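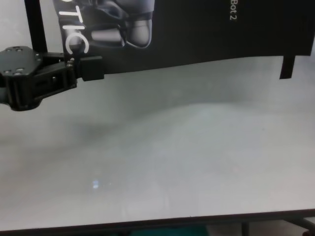 How long should you give a town like Anel on a first visit? Two full days at the least, and three if you like to sit down for lunch, which in Anel you really should.

I gave it one afternoon the first time, on my way to somewhere larger and much more famous, and I have been sorry about it ever since. I remember a steep street, a very good plum dumpling, and running for the bus with powdered sugar all down my coat. So this April I went back with a proper suitcase and no bus to catch, and I stayed until I knew which bakery opened first and which café chairs wobbled.

The town sits in a bend of the Brondero, a slow green river that seems in no hurry to get anywhere. Coming in from the station you cross it on the old stone bridge, and I would urge you to walk this part even if your bag is heavy. The bridge has a hump in the middle, and from the top of it you get the whole place at once — the red roofs going up the hill, the square tower of the grain hall, the poplars along the water — and then you walk down the other side and lose it all again behind the first row of houses.

I stayed at the Sharifi, a family guesthouse with 14 rooms over a courtyard full of lemon trees in tubs. Ghazal Bagheri runs the front desk and, as far as I could tell, everything else. She put me on the top floor and apologized for the stairs, and then she carried my suitcase up them faster than I could follow. Breakfast is served in the courtyard if the weather is kind: flat bread, white cheese, cucumbers, sour cherry jam, and a pot of tea that gets replaced the moment you look away from it. Ask for the room at the back. You lose the river but you gain the quiet, and the bells are softer there too.

The old quarter is called Grusik, and it takes up most of the hill. The streets were laid out for mules, I suppose, and they go up the way a mule would, in long slants with sudden turns. At the very top there are 233 steps to the old watchtower (there is a little sign at the bottom, so you can't say you weren't warned). I went up in the early evening with several rests, and had the bench at the top to myself until a school group arrived and sang something with a great many verses. The tower itself costs 12 crowns to enter. I paid it gladly, though you can see nearly as far from the bench.
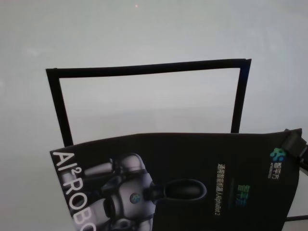 Bukola Adeleke thinks I am being unfair to the tower, and told me so over dinner that night: the bench looks only west, she said, and anyone who skips the inside misses the mountains altogether. She has been coming to Anel every spring for years, so I pass her opinion along with respect. I went back in the morning to check, and there they were, a long white line of them beyond the orchards.

Speaking of dinner, you will eat well here without trying. The places along the river have the prettier tables, but I had my best meals a few streets up, in a narrow room with paper on the tables, where Pejman Naseri cooks whatever came in that morning. One night it was lamb with quince, and another night a trout with so much dill on it that I had to go looking for the fish. He doesn't take reservations and he closes when the food is gone, so go early and be patient.

Leave a morning for the grain hall, too. It's nearly 400 years old and still holds the market, with honey and walnuts on the ground floor and cloth upstairs. I bought a blue tablecloth that fits no table I own. The woman selling it wrapped it in newspaper, tied it with string, and threw in a bag of dried apricots when I told her where I was staying.

My last afternoon I spent on the river path, walking downstream past the kitchen gardens to the weir. Old men fish there with the radio on. The path is flat the whole way and shaded after noon, and there is a kiosk at the far end that sells coffee and plum dumplings, so I sat down on the wall and had two.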